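Kallon Community Board – Fermentation and Gut Health

Topic: Length of a sauerkraut ferment

surkby_moderator
Members are asked to state their salt ratio and room temperature when posting. The Killeso guide recommends 21 days for cabbage.
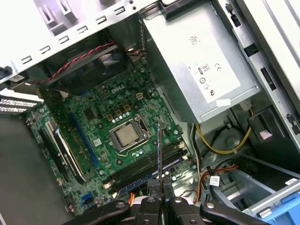
Reply 1 – rashidi_k
I must respectfully disagree. At 7 days my cabbage is sour enough and keeps its crunch.

Reply 2 – brinekeeper438
Seven days is too short in a cool kitchen. I allow some 30 – the flavor is fuller, and my digestion tolerates it better.
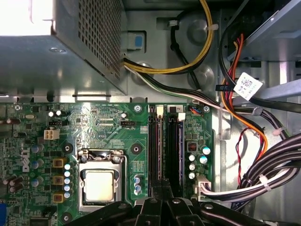
I would also advise new members to begin with one spoonful a day.

Reply 3 – rashidi_k
The advice on portions is sound. I maintain my position on the crunch.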